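Canvas tote bag

A canvas tote bag is a soft bag with two handles or one long strap, sewn from heavy woven cloth and used for carrying books, food, clothes and other everyday things. The word "tote" comes from an old American verb that means to carry. In the simplest form the bag has an open top, but many newer models have a zipper and an inner pocket.

Material

Canvas is a plain weave, made traditionally from cotton, linen or hemp. Bags for daily use are commonly made of cotton canvas, and its weight is given in ounces per square yard or in grams per square meter. A cloth of 400 grams per square meter is considered heavy, and it can keep some of its form when the bag is empty. Lighter cloth folds smaller but it wears out sooner at the corners.

Dark colors such as black and navy are popular as they hide stains. They have the disadvantage that lint is easily seen on them, and that the dye becomes paler along the folds after many washings. 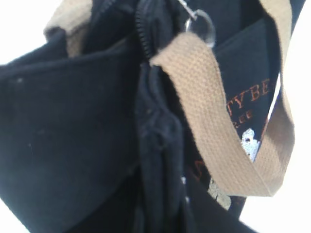
Dark canvas bag with a black zipper and tan cotton webbing.

Straps and closure

The straps may be cut from the same cloth as the body, or from webbing, a narrow band which is woven separately. Webbing in a natural tan or beige is often put together with a dark body. Because its edges are finished on the loom, it does not need a hem. The ends are fixed to the bag with a square of stitches crossed by two diagonal lines, known as a box stitch.

A zipper is sewn to a facing or directly to the upper edge. The place where the zipper meets the side seam is the thickest point of the bag, with several layers of cloth lying on each other, and home sewing machines frequently have difficulty there.
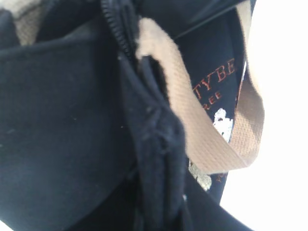

Chiamaka Bassey, in her sewing handbook "Bags from Plalow", advises to flatten this point with a small hammer before sewing, and to use a stitch length of 3 or 4 millimeters. She also recommends a size 14 needle for canvas of middle weight. For very thick seams a stronger needle is necessary.

Care

Cotton canvas can shrink in hot water. Most makers recommend to wash the bag in cold water, turned inside out and with the zipper closed, and to let it dry in the air. Lint can be taken off with a soft brush or with adhesive tape.

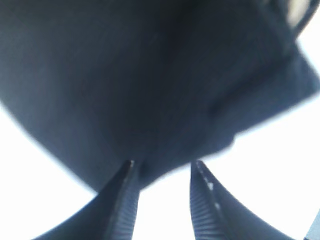
A bag which is stored for a long time should be clean and completely dry, as cotton is attacked by mildew. It may be hung by its strap or laid flat. Sharp folds kept for many months can leave pale lines in dark cloth.

See also: Duffel bag, Messenger bag, Webbing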